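Tablecloth

A tablecloth is a piece of cloth spread over a table, either to protect the table from the meal or to protect the meal's guests from the sight of the table. The two purposes have been in conflict for as long as records exist. A cloth good enough to be looked at is usually too good to be spilled on, and many households have settled the matter by owning one of each and using the wrong one.

Terms

In everyday speech "tablecloth" covers anything flat that hangs over the edge. The trade is fussier. A cloth that reaches the floor is a full drop; one that stops above the lap is a half drop; one that ends level with the tabletop is a mistake in measuring. A runner is a narrow strip laid down the middle and covers the one part of the table where food is least likely to fall. A topper is a small cloth laid over a larger one, and is washed more often than the cloth it protects, to the satisfaction of people who sell toppers.

The felt or flannel layer under a formal cloth is called a silence cloth. It softens the noise of plates and cutlery. It has no effect on conversation.

History

Cloths were laid on tables in ancient Rome, and by the Middle Ages a white linen cloth was a standard sign of rank in the wealthier houses of Europe. Diners commonly wiped their hands and mouths on it. The napkin took over this duty by degrees, and the handover is still incomplete in homes with children.

White stayed the color of choice for a long time, partly for show. Keeping a large white cloth white called for bleaching grounds, soap, water and other people's labor, and a spotless table told visitors that the host could command all four. Patterned damask, woven so that the design shows only when light strikes it from the side, allowed the very rich to have decoration that the merely rich might fail to notice.

Colored and checked cloths were long considered fit for kitchens, picnics and inns. Oilcloth, made by coating fabric with boiled linseed oil, arrived in ordinary kitchens in the nineteenth century and could be wiped clean, which was held against it. Vinyl later inherited both the job and the reputation.

The Kellow cloth

The market town of Kellow is known, chiefly in Kellow, for a long linen cloth kept in the upper room of its corn hall. It measures 160 inches and was woven for a table that measured 135, and accounts differ as to whether this was generosity or arithmetic. The table was sold. The cloth has since been laid on three others, none of which fit.

The neighboring village of Dirthorpe claims that the cloth was lent by its own parish for a harvest supper and never sent back. Kellow's position is that a loan would have been written down. The local historian Orysia Boiko, whose pamphlet on the dispute is the fullest account in print, found a laundry book listing "one great cloth, D." and observed that the letter could stand for Dirthorpe, dinner or dirty. Both places quote the pamphlet in support of their case.

Sizing

The usual method is to measure the tabletop and add twice the desired drop to each dimension. For daily meals a drop of 8 inches is common, since it clears the knees of most seated adults. Formal dinners call for more. Round tables need only the diameter plus two drops, and are popular for that reason with people who dislike sums.

Linen and untreated cotton shrink in the first wash. Makers often allow for this in the stated size and sometimes do not, and the label rarely says which.

Patterns

Checks and plaids are the most widely used patterns on informal cloths. A check is made of even squares in two colors; a plaid, strictly speaking, varies the width of its stripes. The difference is ignored almost everywhere except in writing about tablecloths. Large bright checks have become shorthand for a certain kind of restaurant, and stage designers use them when there is no money left for a second piece of scenery.

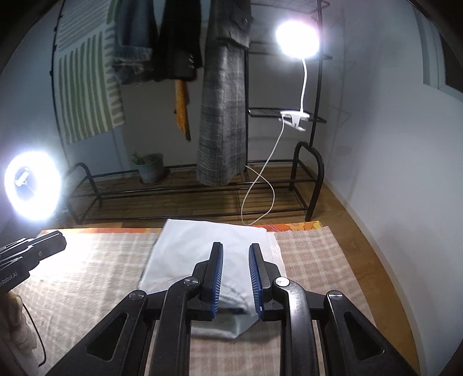 Paler plaids are a quieter branch of the family and are more often met in homes than in restaurants. Low contrast makes them forgiving of crumbs and much less so of beet juice. They also make a mild background for whatever else is put down, and a folded pale cloth on a beige and white plaid still stands out well enough to be found, which is more than can be said for white on white. The designer Munther Chamoun, who drew the Faulkner range of kitchen linens, advised keeping the lines of a plaid parallel to the table's edge and then lowering the lights, in case they were not.

Care

Stains should be treated while fresh. Salt on red wine is traditional and gives the guilty party something to do with their hands. Cold water suits most food stains, while grease needs soap and warmer water. Candle wax can be scraped off once hard, and the remainder drawn out with a warm iron over brown paper.

Cloths kept folded for years develop creases that ironing does not fully remove and, in linen, may crack along them. Museums store theirs rolled. The textile collection at Skornano holds 233 rolled tablecloths in a long, cool basement room, where the catalog notes that the reading tables are bare.

See also: Napkin; Placemat; Doily; Oilcloth; Damask; Table manners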